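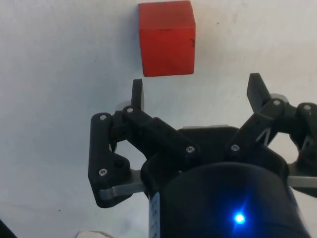
# Graltard cube-pick: known fault, read before use

Print | E-mail
Reading time: 1 min

The set holds 600 pick attempts on a red wooden cube, with wrist camera video and joint logs.

In 393 onwards the gripper sometimes failed to stop when the force limit was reached. The fingers kept closing on the cube until the drive tripped. Selim Tekin traced it to a limit value lost after a controller restart. Six runs are marked `fault` and should be left out of training.

Do not replay any run on hardware without setting the limit again by hand. Keep fingers clear of the pads.

Contact: Marion Kerr
Updated November 2025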